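Projektbericht: Nachrüstung einer Bedieneinheit an der Abfüllstation Prollmont
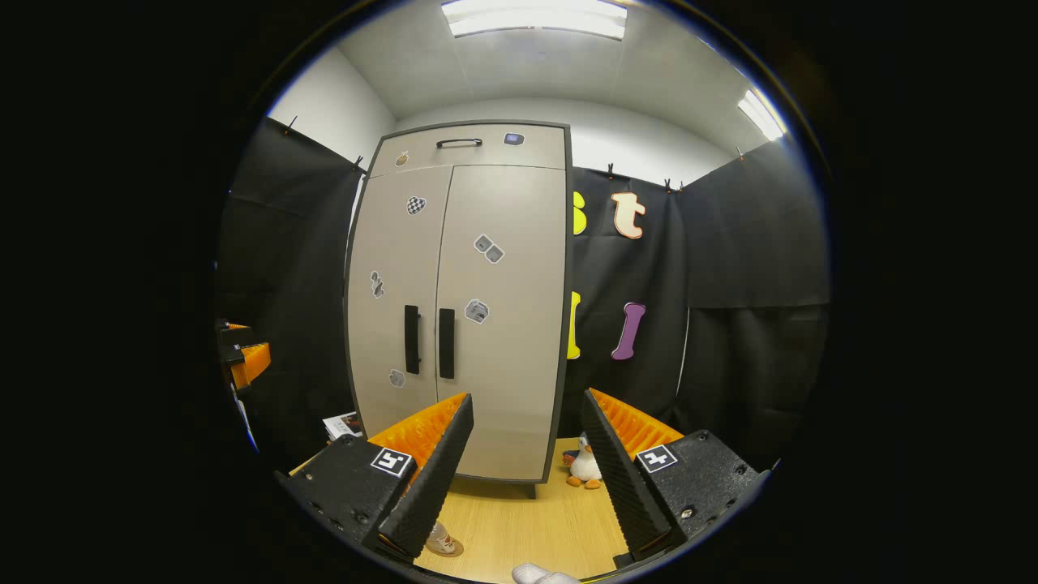
Verfasst von Wayne Vachon und Liam Kettle
Abgabe: 30. Mai 2022

1. Ausgangslage

Die Abfüllstation Prollmont steht seit der Einrichtung des Lehrlabors in der Halle des Fachbereichs und wird im vierten Semester für das Praktikum Steuerungstechnik verwendet. Bedient wurde sie bisher über ein Textdisplay mit vier Zeilen und Folientasten. Störmeldungen erschienen dort nur als Nummer, die Bedeutung musste in einem Ordner nachgeschlagen werden. Zwei Tasten reagierten zuletzt erst nach mehrmaligem Drücken.

Aufgabe der Projektarbeit war es, das Textdisplay durch ein Touchpanel zu ersetzen, die Bedienoberfläche neu aufzubauen und den Umbau so zu dokumentieren, dass spätere Gruppen darauf aufsetzen können. Die vorhandene Steuerung sollte bleiben. Für Material standen 2.000 Euro zur Verfügung.

2. Auswahl des Panels

In die engere Wahl kamen zwei Geräte, das Toler in der Einbauausführung und das Plotis für Tragarmmontage. Beide haben eine frontseitige Schutzart IP65 und werden mit 24 V Gleichspannung versorgt. Das Plotis hätte den Vorteil gehabt, dass es sich zur Bedienperson schwenken lässt. Dagegen sprach der Platz neben der Station, weil der Tragarm in den Durchgang zum Nachbarversuch geragt hätte.

Entschieden haben wir uns deshalb für das Toler mit resistivem Touchscreen. Im Praktikum wird teilweise mit Handschuhen gearbeitet, und mit einem kapazitiven Leihgerät kam es dabei im Vorversuch zu Fehleingaben. Das Panel kostete 548 Euro ohne Netzteil. Die Bestellung lief über den Fachbereich, die Lieferzeit war länger als angegeben, wodurch sich der Einbau verschob.

3. Mechanischer Einbau

Der alte Ausschnitt in der Pulttür war zu klein und saß für die neue Einbaulage zu tief. Wir haben eine Adapterplatte aus 3 mm Aluminium gezeichnet und in der Werkstatt fräsen lassen. Die erste Platte passte nicht, da in der Zeichnung der Radius der Innenecken fehlte und die Spannelemente dort anstießen. Bei der zweiten Platte wurde der Ausschnitt an den Ecken freigefräst.

Die Frontdichtung liegt umlaufend auf. Die Spannelemente wurden über Kreuz mit dem im Datenblatt genannten Drehmoment angezogen.

4. Elektrischer Anschluss

Versorgt wird das Panel über einen eigenen Abgang mit Sicherungsautomat. Die Verbindung zur Steuerung erfolgt über Ethernet, dafür wurde ein geschirmtes Kabel getrennt von den Motorleitungen verlegt. Beim ersten Einschalten startete das Panel, fand aber die Steuerung nicht. Ursache war eine doppelt vergebene IP-Adresse im Labornetz. Die Adressliste im Anhang B ist entsprechend berichtigt.

5. Bedienoberfläche

Die Oberfläche wurde mit der Projektierungssoftware Lewis erstellt. Sie besteht aus Startbild, Handbetrieb, Automatikbetrieb, Rezepturen und Meldungen. Aus der alten Anlage wurden 29 Störmeldungen übernommen und mit Klartext versehen. Bei einigen war die Beschreibung im Ordner veraltet, diese haben wir anhand des Steuerungsprogramms neu formuliert.

Im Handbetrieb sind die Schaltflächen größer als in der Vorlage der Software. Ventile und Pumpe lassen sich nur nach Anmeldung schalten. Der Not-Halt ist weiterhin fest verdrahtet und vom Panel unabhängig.

6. Erprobung

Geprüft wurden alle Funktionen nach der Checkliste in Anhang C. Die Rezepturverwaltung übernahm geänderte Füllmengen zunächst erst nach einem Neustart, der Fehler lag an einem falsch gesetzten Aktualisierungstrigger. Bei schräg einfallendem Licht von der Hallenseite spiegelt die Front. Eine entspiegelte Folie wurde bestellt, lag bis zur Abgabe aber nicht vor.

7. Offene Punkte

Die Benutzerverwaltung kennt bisher nur Student und Betreuer. Ein Export der Meldehistorie auf USB ist vorbereitet, aber nicht freigeschaltet. Der Stromlaufplan muss noch in das Format des Fachbereichs übertragen werden, das übernimmt Liam Kettle bis August. Die Projektdatei liegt auf dem Laborlaufwerk im Ordner Prollmont, das Passwort ist bei der Laborleitung hinterlegt.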